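Packing the Snack Box: A Gallery I Didn't Expect to Make

I should say up front that I don't believe in snack boxes. Every October the same articles come around telling you that one box, packed properly, will end the rummaging in cupboards and the half-open bags that go soft behind the cereal. I've read a lot of them. Most are selling a box.

So when Tetutow put out its packing guide (free, if you hand over an email address, so make of that what you will) I decided to follow it at home for a month and keep notes. The guide promises a "settled pantry" in 20 minutes a week. It took me longer than that just to clear a table.

What follows is a small gallery with the notes that go with it. I've kept the entries in the order I wrote them, including the ones where I changed my mind and then changed it back.

Choosing the box

The guide wants a box with a lid, a handle, a label holder and dividers. Kobori makes one like that and the reviews are glowing, more than 654 of them when I looked. I have never seen that many people have strong feelings about a divider. I passed. An open rectangular box does the same job, and you can see what's in it without lifting anything.

I'll give the guide one point here. It says to pick the box before you pick the snacks, and that's right. I have always done it the other way around and ended up with a big bag that fits nowhere.

Bags before boxes

Chip bags are mostly air, as everyone knows, and the air is what ruins a packing plan. The guide suggests standing them upright "like files in a drawer." Fine, if your bags are all the same size and have a flat bottom. Mine slump. After a few tries I gave up on files in a drawer and let the big bag lean, with the smaller packages tucked under the low side.

Does leaning count as packing? The guide would say no. It holds, though, and you can get the bag out with one hand.

The clip question

Clutside sells bag clips in a tub, and there is apparently a school of thought that says every open bag needs one. I tried it. The clips added bulk, they caught on each other, and I spent one whole evening hunting for the one that had dropped under the stove. A folded top and a rubber band did the same work. I'm willing to be told that the chips stay crisper with a clip, but I couldn't taste any difference.

Where to put the work

Do it on a soft surface. I was doubtful about this tip too, as it sounds like the kind of thing people add to reach 10 tips, but a cloth under the box keeps it from skating around when you push things down into the corners. An old one will do. Save the nice one for company.

The overflow

Every box has a pile of things that don't go in the box, and no guide I've read deals with them. Tetutow gives the subject a single sentence, something about "rehoming the remainder." Rehoming it where? In my experience the remainder goes to the nearest table, into a basket if you're lucky, and stays until somebody needs to eat dinner there.

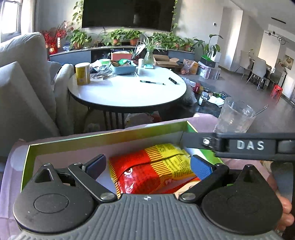
I tried giving the overflow its own rule, which was that anything still out by nine in the evening had to be eaten or put back in the cupboard. That lasted less than a week. The cupboard was full, which is why the stuff was out in the first place, and there are limits to how many crackers a person can eat on principle.

Arkano's storage blog has a different answer: buy a second box. Of course it does. Follow that advice to the end and you have a house full of boxes and a shelf to hold them, and I'd bet Arkano sells the shelf.

After a month

I kept the box. It's open, it has no label, and it would not pass the Tetutow checklist. The rummaging has gone down a little, or I've stopped hearing it. The guide closes by asking readers to share their "settled" photos with the other 1000 households in its fall challenge, and I haven't sent mine in.

If you try it yourself, skip the clips and use the cloth. I'm still undecided on the basket – it fills up whatever I do, and I suspect it would fill up faster if it were bigger.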